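Notes on a season of cantatas

The autumn series at the Durkis hall closed on Sunday with a performance of Bach's Ich habe genug, and it is appropriate to record a few observations before the details are lost. This blog has followed the series since its first concert. What follows is a personal view and does not represent the position of the choir, the hall or the Salex ensemble, with whom the writer sings on occasion.

The soloist was Aivar Sproģis, a bass-baritone whose work was previously known to this audience mainly through song recitals. His voice is of moderate size. The lower register is even and unforced, and the top has a slight grain which he makes no attempt to conceal. In the opening aria he chose a tempo somewhat slower than is now customary, and the oboe was obliged to take additional breaths in the long opening paragraph. The result was a little laboured at first. By the return of the principal theme the two had reached an understanding, and the final bars were very fine.

Schlummert ein was taken almost as chamber music. The strings were reduced to single players for the middle sections, a decision that will not have pleased every listener. The pauses, which can so easily become mannered, were held for their written length and no longer. The last aria went quickly and with clean semiquavers, although the words suffered at the ends of phrases. German consonants do not carry well in the rear half of the Durkis hall, and singers who have not performed there before are seldom warned of it.

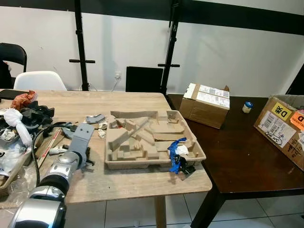

Triin Jankauskaitė writes that the tempo of the first aria was correct and that the fault lay with the continuo, which in her view was consistently behind the beat from the second page onwards. She adds that she was seated in the gallery, where the organ is heard late, and that she would accept a correction from anyone who sat downstairs.

The point is a fair one. From row nine the organ and cello sounded together, but the cello was plainly following the singer and not leading him. Whether this amounts to dragging is a matter on which opinions may reasonably differ. The comment is retained here in summary with her permission.

The first half of the programme deserves fuller treatment than it received in the printed notices. It opened with a short motet for double choir, sung from the two side aisles. The second choir was placed too near the door and entered flat on two occasions. The pitch was recovered each time before the cadence. There followed a set of four sacred songs for alto and strings, and then the new commission, Trorodon, a setting for unaccompanied voices which lasts a little under a quarter of an hour.

Trorodon is difficult to assess on one hearing. The text consists of place names, most of them broken into syllables and distributed among the parts, and the harmony moves by very small steps over a held fifth in the basses. The sopranos are kept above the stave for long periods. The choir of 34 was evidently well prepared, and the quiet ending was sung with great control. The central section, in which all the parts divide, was less secure, and it is possible that the piece requires a larger body of singers than the series can at present provide. It is to be hoped that it will be repeated, preferably in a building with a longer echo.

With regard to attendance, more than 50 seats were unoccupied at the beginning of the second half. The interval had been extended without announcement and a number of those present appear to have left for the last bus. A shorter interval, or an earlier start, would be a simple remedy. The writer has made this suggestion in previous years.
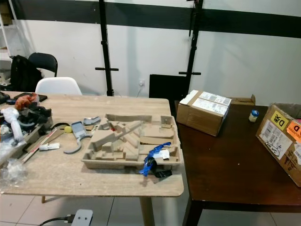
Tables with a moulded-pulp tray, blue tape and a small white label.

The standard of the programme booklet has improved. Full texts were supplied in the original and in translation, in a type size that could be read by the light available, and page turns had been arranged to fall between movements. The translation of the second recitative was perhaps too free. A literal version is of greater use to a listener who wishes to follow the singer word by word, and the poetry may be left to look after itself.

The spring series has been announced in outline. It is understood that Mr Sproģis will return for a recital with piano, and that the choir will attempt one of the larger motets. Tickets for individual concerts remain on sale at the hall in the hour before each performance. Those who wish to sing in the spring should note that rehearsals resume in the usual room, that copies must be returned from the present series before new ones are issued, and that pencils are to be brought. A separate entry on the sacred songs will follow when the writer has obtained a score.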